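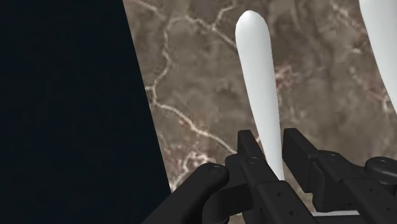 Figure 9.1 A white rod standing on brown marble, with a black gripper. Computer rendering.

Chapter 9
Ear Cleaning Preparations for Dogs and Cats

Terms used in this chapter: cerumen, ceruminolytic, drying agent, horizontal canal, otitis externa, ototoxicity, tympanic membrane, vertical canal

9.1 Introduction

Chapter 8 dealt with products applied to the skin of the trunk and limbs. The lining of the ear canal is also skin, and many of the same ingredients are used on it, but the shape of the canal changes how a preparation behaves once it has been applied. A lotion spread on the flank loses its water and alcohol to the air within a short time. The same volume placed in a canal may pool at the lower end and stay there, in contact with the lining and, if the eardrum is damaged, with the middle ear.

The canal of the dog has two parts. The vertical canal runs downward from the opening. It then bends inward to form the horizontal canal, which ends at the tympanic membrane. Debris tends to collect at and beyond the bend. The canal of the cat follows the same plan on a smaller scale and normally holds little wax.

In a healthy ear, cells shed from the surface move slowly outward and carry cerumen with them. Cleaning is not needed while this process keeps pace with production. It is indicated when wax has built up, when discharge would keep a medicine from reaching the lining, or when the canal cannot be examined without it. Repeated cleaning of a normal ear can soften the lining and is a recognized cause of irritation.

9.2 Classes of Preparation

Ceruminolytics soften or break up wax. Common examples are docusate sodium, squalene, and propylene glycol. Those based on surfactants are usually rinsed out after use. Squalene is an oil and is generally regarded as milder.

Drying agents reduce moisture after bathing or swimming. Most contain isopropyl alcohol, a weak acid, or both. Alcohol stings on broken skin and should not be used in an ulcerated canal.

Antiseptic cleaners contain a substance active against bacteria or yeast. Acetic acid at 2 percent is one of the older choices. Chlorhexidine is widely used at low strength, but its safety in the middle ear depends on concentration, and cats appear to be more sensitive to it than dogs. 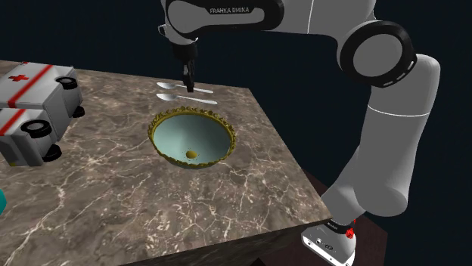

Many commercial cleaners combine all three functions in one bottle. The label should then be read for each ingredient separately, as a product suited to routine use may still contain one that is unsuitable for a particular patient. Clisteleck, used in the worked problems at the end of this chapter, is a combined product of this kind. Flosix is a plain saline flush with no surfactant and serves as the comparison.

9.3 Condition of the Tympanic Membrane

The choice of cleaner depends first on whether the membrane is intact. In a series collected by Dinesh Matubbar at the Turton referral clinic, 198 dogs with long-standing otitis externa were examined under anesthesia, and the membrane was found to be ruptured in 31. The owners had reported head shaking and odor in both groups, and neither sign separated one from the other. Bhattacharjee's grading sheet, reprinted in Appendix C, records the membrane as intact, ruptured, or not seen. An entry of "not seen" is handled as "ruptured" when a product is selected.

Where rupture is known or suspected, sterile saline warmed to body temperature is the usual flush. Head tilt, loss of balance, or sudden loss of hearing after any ear product has been applied calls for prompt veterinary examination.

9.4 Method of Application

The following applies to a conscious dog with an intact membrane and little or no pain.

Hold the ear flap upward and slightly outward. Fill the canal with cleaner without pressing the tip of the bottle into the opening. Massage the base of the ear, then release the flap and allow the animal to shake its head. Wipe loosened material from the flap and the entrance with cotton or gauze. Cotton-tipped swabs are not used within the canal, where they push debris toward the membrane. Stop if the animal shows pain.

Contact time varies with the product and is given on the label. When a medicated drop is to follow, the interval between the two is also taken from the label of the medicine, for the reasons set out in Section 9.5.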